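Search this journal Search Advanced
Category: Textiles and Care > Original papers

3. Materials and setting

The study took place in a residential care home on Wurnomgate, where bed linen and towels are washed on site. Residents had complained of rough towels in the winter months. We recorded 432 wash cycles at 70 degrees, using the same powder throughout. Waffle weaves were of most interest, as they shrink more than flat ones.

Figure 4. Folded off-white towel, waffle-like weave, on a pale blue pad. 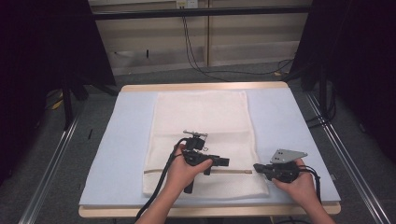
3.1 Mesh and padding

Spacer mesh was studied apart from the towels. It holds little water and was air dried on racks. Washing powder can lodge in the openings, so each piece was rinsed twice.
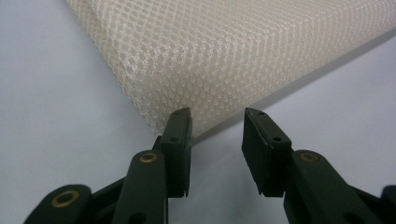

Úna Phelan objected that two rinses would hide any difference between powders, and asked for a single rinse in the next round. We accept the point for mesh. For towels the second rinse matters more, and it was kept.

3.2 Scoring

Softness was scored by hand every Wednesday on a scale from one to 9. Scorers did not know how often a piece had been washed. 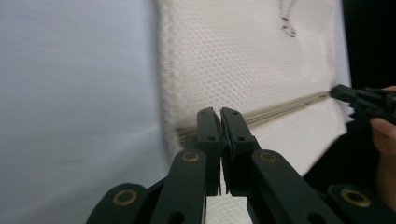

3.3 Limits

Water hardness was not controlled.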